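I finally moved my sourdough starter out of the kitchen, and I should have done it in July, when we first got to Senanham and the counter hit 80 degrees by lunch. The poor thing was doubling and collapsing before I'd even had coffee!
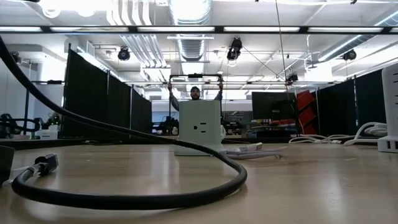
Bread dough wants a steady spot more than a warm one. Mine lives in the hall closet now, on an old heating mat (the lowest setting is plenty), and the mat's cord is short, so I went looking for one of those upright power towers like the pale green one on the table. My loaves have been so much taller since.

The flour matters too. I switched to a stone-ground one from Fledholm, 34 dollars for a big sack, and it drinks water like crazy.
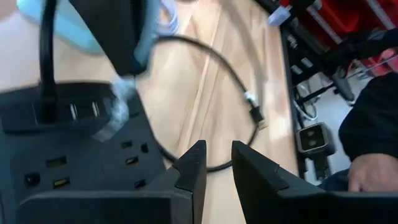
Last changed: March 4, 2024

So I add a splash more than the recipe says, maybe 17 grams, and let it sit before the salt goes in. Then it's folds every half hour while I do laundry or pretend to answer email.
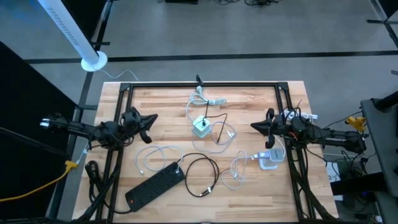

I still can't get a decent ear on the crust, though. I've tried a new blade and a steeper angle, and next I'm trying a colder overnight rest.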